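How Robots Pick Up Clothes: Comparing Two Grippers

A gripper is the part of a robot that takes hold of things. It sits at the end of the arm, where your hand would be. Some grippers have two fingers. Some use suction cups, and some have soft fingers filled with air. Each kind is good at some jobs and poor at others.

A box is an easy object for a robot. It has flat sides and it keeps its shape. A shirt is a hard object. When you squeeze it, it folds. When you lift it by one corner, the rest hangs down and swings. When you put it back on the table, it lands in a new shape.

This page explains how grippers are compared on cloth at the Wodgate workshop. Two pairs of fingers are being tried on the same arm. They are called the Siswood fingers and the Anthorpe fingers.

What makes cloth difficult

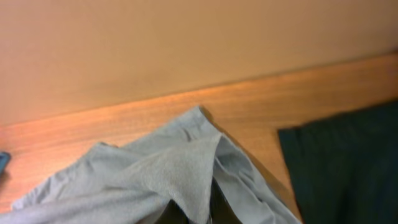 A robot needs a place to grip before it can grip anything. This is called a grasp point. On a cup, the grasp point might be the handle. On cloth there is no handle, so the robot has to look for a part that sticks up. A flat cloth gives the fingers very little to close on. A crumpled one is easier to start with. The light gray cloth rises to a peak, with a dark gap under the raised fold, and a peak like this is a good grasp point. One finger can go on each side of it. The dark green cloth beside it lies flat, and a robot would have to work at its edge.

You can test this yourself. Put a dish towel flat on a table. Try to pick it up with one finger and your thumb, without sliding it to the edge of the table. You will notice that you first push the towel a little, so that it makes a small ridge. Then you pinch the ridge. Many two-finger grippers are programmed to do the same thing.

Now try it with a thick bath towel and then with a thin handkerchief. The thick towel makes a wide ridge. The thin handkerchief makes a narrow one. A gripper that works well on one may miss the other.

The parts of a cloth-handling robot

Arm: moves the gripper from place to place. It has joints, like your shoulder, elbow and wrist.

Gripper: opens and closes. The fingers are bolted on and can be changed.

Finger pads: the surfaces that touch the cloth. A pad can be smooth, ribbed or covered with rubber.

Wrist camera: a small camera that rides near the gripper and looks along the fingers.

Controller: the computer that reads the camera and tells the motors what to do. At Wodgate this is a Farahani controller. It is the same one for both pairs of fingers, so that the test is fair.

What a fair test looks like

In a fair test, you change one thing and keep everything else the same. If you changed the fingers and the cloth together, you could not tell which change made the difference.

The rules at Wodgate are these. The arm starts from the same position. The table stays where it is. The arm moves at the same speed. Each pair of fingers gets 20 tries at every cloth. A try counts as a success if the cloth is lifted clear of the table and held for 5 seconds. If the cloth slips before then, the try is a miss. If the fingers close and catch nothing, that is also a miss, but it is written in a separate column. A slip and an empty grab have different causes, and they need different repairs.

The cloth is dropped onto the table between tries. This means that it lands differently each time. Some landings are easy and some are hard. One try does not tell you much, and this is the reason for doing so many.

Linings, seams and openings

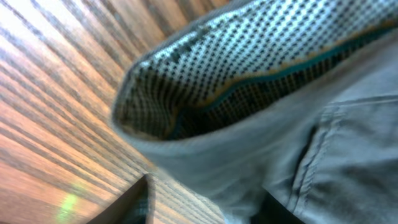 Text: Ingvar Bergmann
Checked by: Dagný Þrastardóttir
Workshop notes for young readers, October

Clothes and bags have more parts than a plain square of cloth. They have an outside and an inside. They may have pockets, and they have seams, where two pieces are sewn together. A seam is stiffer than the cloth around it. If the fingers close on a seam, the grip is often firmer, and the item does not stretch as much when it is lifted.

An opening is a different kind of place. The fingers can go over its rim, with one finger inside and one outside. Then they hold a layer of outer fabric and a layer of lining together. The controller has to know which part is the inside. A lining with a pattern helps here. Black and white checks next to plain gray are easy for a camera to tell apart. When the lining and the outside are the same color, the camera must use shadows and edges, and it makes more mistakes.

Pockets cause trouble. A pocket panel has an edge that looks a lot like the edge of the whole item. The robot may take hold of the pocket and lift. The item then comes up at an odd angle, or the pocket turns partly inside out. In the Wodgate records this is called a wrong-layer grab. It still counts as a lift if the item stays up for the full time, but a note is added.

The two pairs of fingers

The Siswood fingers are stiff and have thin tips. Thin tips can slide under a fold. They are good at picking up a single layer. They press on a small area, so the pressure is high, and on thin cloth they can leave a mark.

The Anthorpe fingers have wider tips and softer pads. They hold a thick fold firmly. They spread the force over a larger area. They are poor at picking up one layer, and they sometimes take two or three layers when only one is wanted.

Results on a thick cloth, 20 tries each: the Siswood fingers made 12 lifts. The Anthorpe fingers did better and missed only 5. On a thin cloth the order was reversed, and most of the Anthorpe misses were in the empty-grab column.

These numbers do not say which fingers are best. They say which fingers suit which cloth. A robot that sorts heavy towels needs something different from a robot that folds handkerchiefs.

How the camera helps, and where it fails

A camera on the wrist moves with the gripper. As the gripper goes down toward the table, the cloth looks larger and the camera shows more detail. Small wrinkles become clear. At the same time, the camera sees less of the table. When it is very close, one piece of cloth can fill most of the view, and the robot no longer knows where the rest of the item is.

For this reason the controller takes a look from higher up first and makes a plan. It picks a grasp point and remembers it. On the way down it checks the plan against the new view and makes small corrections. If the cloth does not look as expected, the arm goes back up and the controller plans again.

Light matters too. A shiny table can send a bright streak into the camera, and the streak may look like an edge. A deep shadow may look like a piece of dark cloth. The Farahani controller compares several views taken from different angles. A real fold stays in the same place on the table. A reflection moves when the camera moves. 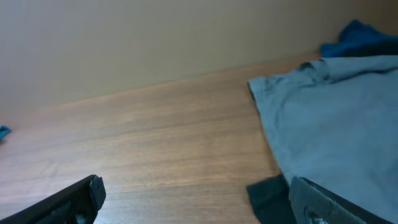 Why does the robot open its fingers so wide?

The camera's guess about the grasp point is never exact. Wide fingers leave room for a small error on either side. If the opening is too narrow, one finger may land on top of the fold and flatten it. The disadvantage is that wide fingers take longer to close, and they can drag in a second piece of cloth that is lying close by.

Force: how hard to squeeze

The motor that closes the gripper can push gently or strongly. With too little force, the cloth slides out. With too much, the fingers can bend, and the cloth may be damaged. The right amount depends on the weight of the cloth and on the pads. Rubber pads have high friction – they resist sliding – so they need less force. Smooth pads need more.

You can feel friction with your own fingers. Pinch a piece of paper and pull it with your other hand. Then put a wide rubber band around your fingertip and do it again. The paper is harder to pull away, although you are not pinching any harder.

Try it at home or at school

You need two clothespins, two wooden spoons, a sock and a paper napkin. Ask a friend to keep score.

1. Crumple the sock and drop it on the table.
2. Pick it up with one clothespin. Hold it up while your friend counts to 5.
3. Drop it again and repeat until you have done 12 tries.
4. Do the same with the two spoons, one in each hand.
5. Change to the napkin and start over.

Write slips and empty grabs in separate columns, as in the Wodgate test. Then look at which tool did better on the sock and which did better on the napkin. If you want a harder test, smooth the napkin flat each time before you pick it up.

Words used on this page

Friction: the force that resists sliding between two surfaces.
Grasp point: the place where the gripper takes hold.
Layer: one thickness of cloth.
Lining: the fabric on the inside of a garment or bag.
Seam: a line where pieces of cloth are sewn together.
Wrong-layer grab: a grip on a part of the item that was not the one planned.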